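Manipulation group, working meeting minutes
11/05/2022
Room Öberg, second floor. Started late, projector again.
Present: perception, grasping, data, plus two from Fuvero on the call (audio only, dropped out during item 3)

1. Last minutes
Accepted. One fix — "place planner" should read "pick planner" under the calibration item. Will be corrected on the wiki.

2. Shoe rack task, where we are
Main item. Task as agreed in November: tidy-up of footwear on an open rack, two hands, head camera only, no wrist cameras for this round. Policy trained on teleop demos, 3000 episodes after cleaning. Data group says cleaning took out more than expected, mostly episodes where the operator stopped halfway and started over. Those were confusing the policy badly, it learned to hesitate.

Comparison is between 2 ways of picking the next target:
Method A, single policy end to end, no explicit target, picks whatever it likes.
Method B, a small selector network chooses one item first, crops around it, and the same policy then runs conditioned on the crop. Presuston name for this is "pick first". We keep that name for now, someone find a better one before the paper.

Result so far: B clearly better on the lower shelf, no real difference on the middle one. A tends to drift between neighbors that look alike. Goes for one slipper, changes its mind on the way, ends up with the fingers between both. B does not do this once the crop is fixed. It does fail in its own way, see below.

Discussion whether the gain comes from the selector or just from the crop having more pixels on the item. Fair point from perception. Nobody had an answer. Ablation needed: random crop of same size, and crop from selector but downsampled to match A. Agreed this goes before any more teleop.

3. Failure cases
Went through the clips on the big screen. Main groups:

Lower shelf, approach from above. Middle tier is in the way of the camera and of the hand. Head camera looks down steeply so the back of the bottom shelf is in shade. Selector confidence drops there. Grasping thinks a lean forward before the reach would help, costs time per pick though. 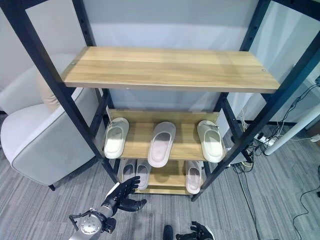
Own hand blocks the target. Biggest group by far. When the hand gets close it covers the item it is reaching for and the selector, which is still running every step, jumps to the neighbor. Then the crop moves and the policy follows it. Proposal from Ekau side: freeze the selection once the hand is within a set distance, only release on grasp or timeout. Simple, can be tried right away. Counter-argument was that freezing means no recovery if the slipper gets knocked. Agreed to try freeze with timeout of 6 seconds and log how often it gets stuck.

Pale on pale. All the slippers in the current set are whites, creams and light pinks, on light wood. Segmentation edges are poor at the soles. Perception wants darker pairs added to the set. Data group against changing the set mid-comparison, otherwise numbers from before and after can't be put side by side. Agreed: finish the comparison on the current set, then add colors as a seperate test. Not mixed.

Uprights. The front posts cut through the view at some head angles and the policy sometimes treats a slipper behind a post as two things. Rare. Parked.

Finger pose. Still opening too wide on approach. Spread comes straight from the demos, operators open the hand fully every time out of habit. Narrower pre-shape tested by hand-editing the last part of the trajectory, looked better but it was only a few tries, not a result. Do not quote it.

4. Scoring
Long one. What counts as success? Currently: item is lifted clear of shelf and held. Fuvero wants the full thing, picked and placed next to its match, toes forward. We all agree that is the real task. But place is not trained well yet and would drown the difference between A and B.
Compromise — report both, lift score as main for this comparison, full score in the table next to it, no hiding it.
Scoring stays blind: person who scores does not know which method ran. This slipped in the last batch because the file names had the method in them. Data to rename. Scores from that batch get redone, all of them.

Also resets. Start layouts have to be the same for A and B. We have 11 fixed layouts printed out, use those and mark on the sheet when a layout was off. Last time somebody reset from memory.

5. Setup
Cables on the floor near the table leg. Get them off the carpet before the mobile base trials, wheels will catch. Power strip too, mount it or move it.
Rack position drifts over a day of trials from bumps. Tape marks on the carpet don't stick well. Try small angle brackets or just measure every morning.
Shelf heights: do not change them. If someone has to, write down which holes, otherwise we can't get back.
Armchair stays where it is, it was there in the demos and taking it out now changes the background.
Left hand index finger had backlash last run, Ekau will look at the tendon tension. Right hand fine.

6. Paper
Too early for a title. Outline is on the shared drive. Perception does related work, grasping does the method section, data does the dataset part including what was thrown out and why. Reviewers last time asked for exactly that and we didn't have it.
Question of releasing the demos. Fuvero has to check on their end, no answer on the call (see audio). Ask again by mail.

7. Actions
Ablation with random crop and downsampled crop — perception
Selector freeze with timeout, plus log — grasping with Ekau
Rename files, rescore last batch blind — data
Darker slippers, order now so they are here after the comparison — data
Tendon check left hand — Ekau
Cables and power strip — whoever is in first, grasping to confirm its done
Mail to Fuvero re demo release — Presuston
Narrow pre-shape, proper test with all fixed layouts — grasping, after the freeze test

8. AOB
Storage on the lab server nearly full. Raw video from the failed calibration runs can go, everything else stays until the paper is in.
Booking calendar for the arm room: please use it.

Next meeting same room, same time, two weeks. Ablation numbers on the table by then, even if partial.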